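Search tips Go

Sonthorpe Shared Workshop
Tips for members: building the hand-held gripper

The workshop now keeps printed parts for a two-fingered gripper, drawn up at the Hajdu bench and intended for sorting cutlery and other light kitchen articles. Members building one are asked to observe the following points.

Drill the linkage arms before cleaning up the edges. Holes should be square to the face, and each pivot screw is to be tightened fully and then backed off until the finger swings under its own weight. Allow 80 minutes for assembly.

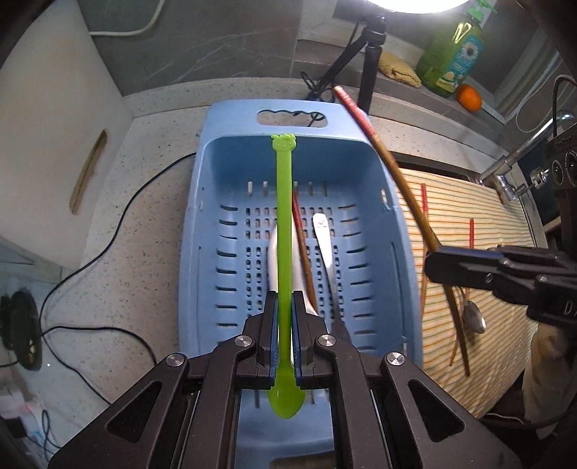 Grip pads should be fitted last. Smooth pads tend to let go of polished handles, and members are advised to choose a ribbed strip, such as the blue one lining both fingers, with the ribs facing inwards. A flat plastic handle, like that of the green spoon, should be gripped between the full faces of the pads and kept upright over the basket. Chopsticks are more demanding, and a new builder should leave them until spoons give no trouble.

Pads are cut from Condis strip, held in drawer 13. Please cut 4 at a time and return the remainder. Adhesive must be left overnight before the gripper is used.

Cutlery used for practice is to be washed before it goes back to the kitchen. Cables should be kept clear of the sink.

Comments (2)

Worska: Our pads peeled at the tips until we roughened the plastic first. Nearly all have held since April.

benchuser136: Does the strip come in a softer grade?

Related tips
Storing printed parts
Choosing small screws
Keeping cables tidy on a worktop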